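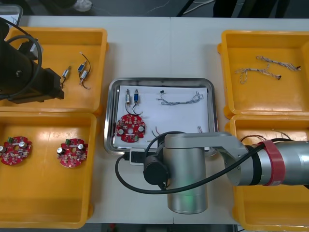

Figure 3. Work surface with four yellow bins and a central steel tray.

3.2 Sorting and recording of commingled elements

The Skoltosard assemblage was received as 2053 fragments, of which 182 could be assigned to element and side on first inspection. Fragments smaller than the distal hand phalanges were set aside and weighed in bulk. The rest were laid out by body region, and each was given a number that was kept through all later steps, including refitting.

Minimum number of individuals was calculated from the most frequent sided element, the left petrous portion. Long bone shafts were scored by zone – proximal, middle and distal thirds – following the scheme used for the Gollik series, so that counts from the two sites can be compared directly. Overlapping zones were counted once per individual. Juvenile remains were scored separately, with age taken from dental development where teeth were present and from diaphyseal length where they were not.
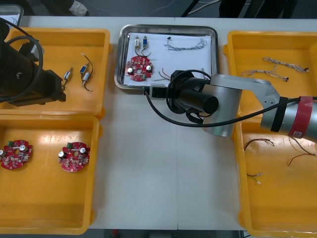
Photo: Clanamik

Pair matching of humeri and femora was done first by eye and then by measurement. A pair was accepted only when both methods agreed. Disagreement was most common among femora with eroded heads, and these were left unpaired in the final tables. Surface condition was graded on a six-step scale, and fragments in the two worst grades were excluded from the study of cut marks.

To test repeatability, 400 fragments were drawn at random in January and scored again without reference to the first record. Agreement was high for element and zone but lower for side, mainly in ribs and fibula shafts. Rib counts are therefore reported without side. Raw scores are held with the Nowicki collection records.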